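March, almost midnight

Still up, because I got sucked into the gripper comparison again and I have to write it down before I forget which number belongs to which run. So! The Vundach two-finger went into the sim today, finally, after all that fuss with the joint limits (I had one of the links mirrored, which took me most of the morning to spot, and I don't want to talk about it). The Bulard is staying as my baseline. I'm leaving the arm alone, same controller gains, same wrist camera pose, so the only thing that changes is the hand.

I ran 368 grasps on the Bulard first, just letting it chew through the list while I did the dishes, and then the same 368 on the Vundach. The boxes and cans are boring, both hands love them. The lumpy stuff is where it gets fun. The Bulard dropped or missed 124 and I was feeling pretty smug about how bad that was going to make it look, and then the Vundach opened wider and still missed plenty when the object wasn't centered. It just closes on one side first and shoves the thing over. I sat there watching replays with cold tea, yelling at the screen a little.
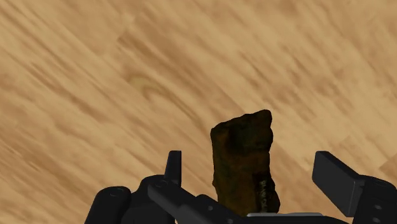

Wrist cam, fingers open, the dark lump nearer the left finger.

I love that rough dark thing, by the way. It looks like bark or something left way too long in the oven, and it's my favorite test object now. The outline is so uneven that the grasp planner (still Gustel, still the old build) keeps changing its mind about where the sides are. Dark on dark probably doesn't help either, with the gripper parts being black too. I might try a lighter finger texture tomorrow and see if the segmentation calms down.

Other notes to self: the Ung depth filter eats thin edges, so turn it down. The contact friction is a guess and I should stop pretending it isn't. The full log is 2,440 lines and I read maybe the first 32 before my eyes went funny.

Tomorrow: rerun the off-center ones with a slower close, and save the seeds this time. Bed now.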